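Parkow robot learns to tidy up after people who don't
2018-09-30

Simulated sorting method cuts misplaced items by half, and has opinions about bottles

Researchers at the Parkow laboratory have published a method that lets a robot arm put small objects back where they belong without being told, item by item, where that is. The work, called Trudovau, was carried out entirely in simulation, where dropped bottles cost nothing and do not roll under the fridge.

Most sorting systems need a map of every slot and a list of what goes in it. Trudovau is given neither. It looks at a worktop that somebody has already part-filled, guesses the rule that person seemed to be following, and carries on. If the rule is a poor one, it carries on with that too.

"We wanted a helper that respects the way you keep your bench, however regrettable," said Anatole Lefèvre, who leads the project. "My own bench was the first one we copied. The robot took it very well."

The team ran 1277 trials across 216 tray layouts, using bottles, boxes, short cylinders, blocks and other odds and ends of the sort that gather on a worktop when left alone. Compared with Florum, the laboratory's earlier planner, the new method left half as many objects in the wrong place. It was also slower, a point the authors make in the paper before anyone else can.
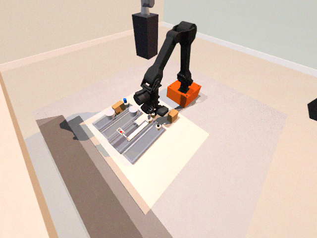 How it works

Before each move, the software imagines several finished worktops and scores them on how well they match what is already on the trays. It then picks up whichever object narrows the choice most. In practice this means it often starts with something dull, such as a small box, and leaves the interesting items until later.

An arm that is unsure may also put an object down on the open part of the table and come back to it. The team calls this "parking". Reviewers asked whether it was the same as giving up, and the paper now has a paragraph on the difference.

Kaiwen Jin, who wrote the scoring part, said the hardest cases were small bottles that differed only in their caps. "It took us 11 versions to stop it sorting by cap when the person had sorted by size," Jin said. "Version 3 sorted by shadow. We were quite fond of version 3."

What comes next

Tests on a real arm are planned for December at the Lu workshop, where the trays will be filled by staff who have not been told what the study is for. The simulated layouts and the code will be released once the comments in the code are fit to be read by strangers.

Requests for the paper should go to the Parkow press office.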